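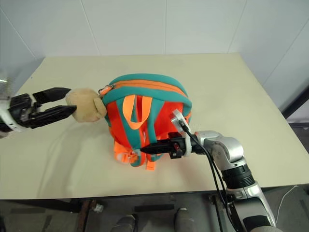
By the end of July the backpacks start coming in to Recep Avcı's repair counter in Kirville, and they keep coming until the first bell. Most of them are children's bags. Most have one thing wrong with them, and the parents who carry them in would like to know whether that one thing is worth fixing.

Usually it is. Avcı has run Çetinkaya Bag and Shoe Repair for 10 years, in a narrow shop between a pharmacy and a place that sells fish tanks. Zippers make up the bulk of the work. Straps come next. Torn fabric is rare on small bags, he says, and tends to mean a dog.

"People look at the outside," he said. "The outside is fine. Turn it over."

The back of a child's backpack is where the work shows. An orange-red bag with teal padding and a fuzzy tan plush toy clipped to its zipper pull is a cheerful thing from any side, but with the straps facing up it becomes easier to judge. Avcı starts at the top, where the grab loop and the shoulder straps are sewn in. He puts a thumb on each side of the seam and pulls. If he can see thread, he restitches it. Children pick up a bag by one strap, or by the loop, or by whatever is closest, and all of that weight lands on a few inches of stitching.

Then he goes to the bottom, to the webbing and buckles. Webbing frays at the cut end. On nylon he trims the end square and seals it with heat, then folds it over and sews it down so it can't slip back through the buckle. The job takes him five minutes. A cracked buckle takes a little longer if the bag has no seam he can open neatly, and he keeps a drawer of replacements sorted by width. Color he doesn't promise. A black buckle on an orange strap works as well as an orange one, though he has had children refuse it at the counter.

The toys are a separate matter. Nearly every bag under a certain size has something hanging from it: a bear, a fruit, a shoe the size of a thumb. Kadir Ağca, who teaches second grade across town, keeps a shoebox on his windowsill for the ones that fall off. Last school year it filled up before winter break.

"They know exactly which one is theirs," Ağca said. "They can't find their own coat."

Avcı leaves the toys where they are when he can. A light one does no harm to a zipper. A heavy one, swinging all day, may work the pull loose from the slider, and in that case he suggests moving it to a side loop or the top handle. He also looks at the clip. Spring clips hold up better than thin split rings, which open a little each time they catch on a coat hook.

Washing is the question he gets most. He tells people to empty every pocket, take off whatever is clipped on, and read the label. If the label is gone he recommends a basin of lukewarm water, a little dish soap and a soft brush, with extra time on the padded parts, where sweat collects. Padding holds water. A bag that feels dry on the surface can still be damp inside — he hangs his upside down with all the zippers open and leaves it overnight, longer in humid weather. He doesn't use the dryer.

A sticky zipper gets a dry toothbrush first, to clear out sand and crumbs, and then a rub with a plain candle. Oil picks up dirt, so he keeps it away from the teeth.

Simple strap repairs at the shop start at $5, and a full zipper replacement on a child's bag is $30. Some customers hear the second number and buy a new bag, and Avcı doesn't argue with them. Others pay it for a bag that cost less than that when it was new. Bags left by noon are generally ready the next afternoon, except in the last week before school, when the shelf behind him is full and he stops giving out times.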